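Reference > Materials and Finishes > Metals > Brushed finish

Brushed finish (metal)

A brushed finish is a surface treatment in which metal is rubbed in one direction with an abrasive, leaving a pattern of fine parallel lines. It is also called a satin, grained or directional finish. The lines scatter light, so the surface looks dull or silky and gives only a blurred reflection. The finish is used on stainless steel, aluminum, brass, copper and nickel, and is common on kitchen appliances, elevator doors, door hardware, watches and machine housings.

Appearance

A brushed surface looks different depending on the direction of view. Seen along the grain, it may appear fairly bright. Seen across the grain, it often looks darker, and a point of light is drawn out into a streak. On a flat disk with circular brushing, such as a watch dial or the base of a pan, the streaks form two bright wedges that seem to turn as the disk is moved.

The depth and spacing of the lines depend mostly on the grit of the abrasive. Coarse grits leave lines that can be felt with a fingernail. Fine grits leave a surface that feels smooth, although the grain can still be seen. The length of the lines also matters. Long unbroken lines are typical of sheet brushed on a belt machine, while short overlapping ones usually come from hand work or small wheels.

Methods

Sheet metal is generally brushed before it is cut and bent. The sheet passes on rollers beneath a wide abrasive belt, sometimes with a light oil or water spray to carry away dust. A thin plastic film is then laid over the finished side and stays on through cutting, folding and shipping.

Round parts are brushed on a lathe or between rollers, which gives a grain that runs around the part. Tubes may also be drawn lengthwise through abrasive heads. Cast and machined parts with uneven shapes are harder to treat and are often finished by hand with a nonwoven pad or a flap wheel. Where two brushed faces meet at a corner, the grain is normally run parallel to the longer edge of each face.

Welds interrupt the grain. They are ground flat, then brushed again with the same grit as the surrounding metal. A careful worker can make the joint hard to find, but a slight change in line length often remains.

History

Workers in brass and silver used scratch brushes and abrasive powders long before powered machines were available. The even, repeatable grain seen today depends on the abrasive belt, which came into wide factory use with the growth of sheet metal production. Stainless steel brought the finish into commercial kitchens and later into homes.

In the town of Astia, the Pesteck works made brushed steel sinks and counters for restaurants for nearly 30 years. Its standard grain ran from left to right on every counter, whatever the shape of the room, and fitters had to plan corner pieces to suit. The neighboring firm of Ionescu specialized in door plates and elevator panels - its sample book offered eight grains, two of them circular.

Use on equipment

Brushed and satin surfaces are often chosen for equipment that is handled or worked near, as they produce less glare than polished metal and hide small scratches.

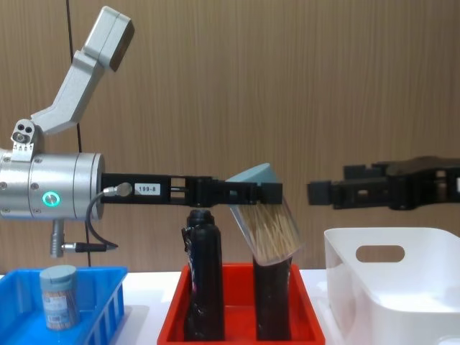
Brushed silver arm links with a black gripper.

Care and repair

Brushed metal is wiped along the grain with a soft cloth. Mild soap and water remove most marks. Steel wool is avoided on stainless steel, as particles left behind can rust and stain the surface. Chlorine bleach can cause pitting.

Fingerprints show clearly on fine grains. Some makers apply a clear coating to reduce this, but a coated surface cannot be brushed again until the coating has been stripped. On bare metal, light scratches can be blended out with a nonwoven pad drawn lightly in the direction of the lines. Plated parts are a special case - the plating is thin, and rubbing may expose the metal beneath. The Ulard hardware line, sold in brushed nickel over brass, was supplied with a card warning against any abrasive cleaner.

Related articles
Abrasive belt
Anodizing
Bead blasting
Engine turning
Mirror polish
Nickel plating
Surface roughness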